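Chapter 4
What a Price Is For
July. By the Livero Schools Desk

A greengrocer in Dusden once put 21 lemons in the window at double the usual price, to see what would happen. What happened was that the town made do with vinegar.

Prices carry news, mostly bad. When frost takes the orchards, a shopper need never hear of it; the number on the card goes up and she walks on to the apples.

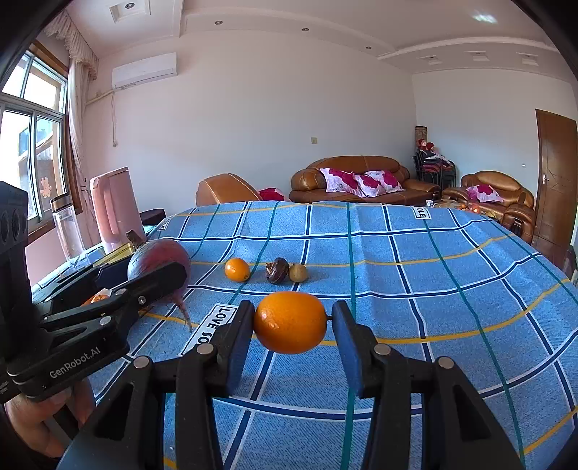
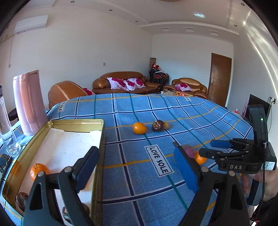

Fig. 4.1 Fresh produce: a kumquat (first picture) and a mandarin (second).

In this chapter we follow one crate of fruit from grower to bowl, and ask who took what along the way. You will need a pencil, 30 minutes and a low opinion of middlemen, which we shall try to improve.

Related chapters
3 Wants and Needs
5 Why Shops Have Sales

Contact Livero | Back to top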